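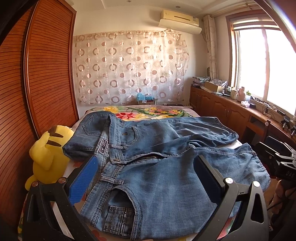
Faded denim, spread out on the bed.

I own more jeans than I need, and I suspect you do too. My grandmother managed with one good pair of trousers and a skirt for church, and she folded both on the bed every evening as if they were tablecloths. I used to think it was fussy. Now I am the one standing over a flowered bedspread, smoothing out denim with the flat of my hand, and I have come around to her way of thinking.

A bed is the best folding table in any house. It's wide, it's soft, and you can walk around most of it. Lay the jeans out at full length, legs side by side, and you get a proper look at them - the pale lines along the seams, the creases, the hem that may want a stitch before fall. You don't get that look when you pull them out of a heap at seven in the morning.

The shops on Kuipers Street would rather you didn't look too long. Last month I saw a pair in a window there for 300 dollars, already faded for you, and I stood on the sidewalk feeling a bit sad. My own oldest pair cost me 60, and I did the fading myself, over 15 years of gardening and car trips and sitting on porch steps.

So I would ask you, kindly, to give your jeans ten minutes this weekend. Do up the button, check the pockets, mend what wants mending, and pass along the pair you never reach for. I have two in a bag by the door already, and a third I keep taking back out.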